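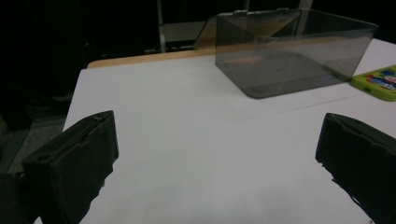

Muvuda Garden Room Assembly Log – README

Version 2

What is in this package

Muvuda is a collection of written assembly records for small timber garden buildings: summer houses, log cabins, tool sheds and one sauna. The records come from the two installation crews of Vunlow, who wrote them on site and typed them again in the evening. There are 200 records. Each record is one building, from the delivery of the pack to the handing over of the keys.

I made this package for people who plan installations and want to know where the hours go. It can also help a builder who must give a price for a base on sloping ground.

Files

records.csv – one line for each building
stages.csv – one line for each stage of work, linked by record_id
notes.txt – the free comments of the crews, with names of customers removed
models.csv – the building models, with wall thickness and floor size

Columns in stages.csv

record_id: same number as in records.csv
stage: one of nine values (unloading, base check, bearers, walls, roof boards, roof cover, floor, doors and windows, finishing)
start and end: local time, 24 hours
crew_size: number of persons who worked on this stage
weather: dry, damp, rain, frost or wind
stopped: yes or no. Write yes if the work was stopped and continued on another day

If the base was not level, the crew wrote the biggest difference in millimeters in base_error, a column of records.csv. An empty field means it was not measured. Please do not read it as zero.
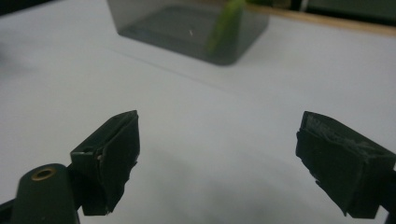
How the times were written

The crew leader wrote the start and the end of each stage on a paper sheet. Lunch is not removed from the times in version 1. In version 2 it is removed where the sheet shows it, and the column lunch_removed tells you which case you have.

Roof cover has the least exact times. Felt shingles were often started on one side while the other side still had no boards, so the two stages overlap. I kept the overlap as written and did not divide it.

Known problems

The Grivodier cabins changed their corner joint during the collection period. Old and new joints have the same model name in records.csv, so compare their wall times with care.

The Rangel model with the pent roof was delivered several times with short bearers. The waiting time for new ones is inside the bearers stage, and this makes the stage look very slow.

There are few records from January, and almost all of those are small sheds.

Use and corrections

You may use and change the files for any purpose, if you keep this README together with them. Corrections are welcome, please send them to Idrisa Kirui with the record_id and the name of the column.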